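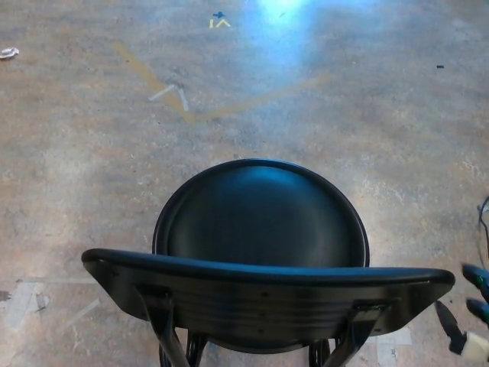
FURNITURE AND SEATING > Chairs

Home | Articles | Furniture | Materials | Index

Dish-seat chair

Print this article | E-mail this article
Reading time: 2 minutes

A dish-seat chair is a side chair whose seat is a shallow round bowl with a raised edge, paired with a separate back that curves around the sitter at about the height of the lower ribs. It belongs to the large and friendly family of chairs that turn up in waiting rooms, school halls, workshops and kitchens, and most people have sat in one at some time or other without ever learning that it had a name.

Seat

The seat is round, or very nearly so, and the edge is rolled over to make a smooth rim. The rim stiffens the shell and is kinder to the backs of the legs than a plain cut edge would be. Black is a common color, often with a glossy surface that picks up the light from windows and ceiling lamps. Matte seats hide scratches better, but a good many owners are fond of the shine and are willing to wipe it down.

Back

On many chairs of this kind the back is a good deal wider than the seat – a broad, gently bowed band with a thick, rounded lip along the top that makes a comfortable place to put a hand when the chair is being moved. The ends usually narrow to angled corners. Faint ridges across the face and a sprinkling of tiny holes are both found, sometimes on the same chair. Flat brackets join the back to the rest of the chair, normally 2 of them, and on some models a small clip is fitted where each bracket meets the back.

The Totar pattern, made for many years at a small works in Sayce, had brackets that could be undone with an ordinary screwdriver, so a cracked back could be swapped without throwing away a perfectly good seat. The later Plullora pattern used a taller rim and a slightly softer curve, and there is still a certain amount of good-natured disagreement over which of them is nicer to spend an afternoon in.

Use on hard floors

These chairs are often kept in rooms with sealed concrete floors, where the speckled tan and gray of the surface is forgiving of dust and scuffs. Chair feet can be noisy on concrete, and felt or rubber pads are a worthwhile addition. Tape is sometimes laid on such floors to mark out areas or positions. It fades with time, and old strips can leave a sticky line behind, so it is wise to lift the chairs over them when cleaning.

Care

A soft cloth, warm water and a drop of dish soap will take care of nearly everything. Dust likes to settle in the bowl of the seat just inside the rim, and in the grooves of the back, where an old toothbrush is a great help. Bracket fastenings should be checked every May or so, or whenever the back begins to creak. Gritty powders are best avoided on a glossy finish.

See also: Paltov stool; Shell chair; Stacking chair

Last revised December 27, 2018

Print this article | E-mail this article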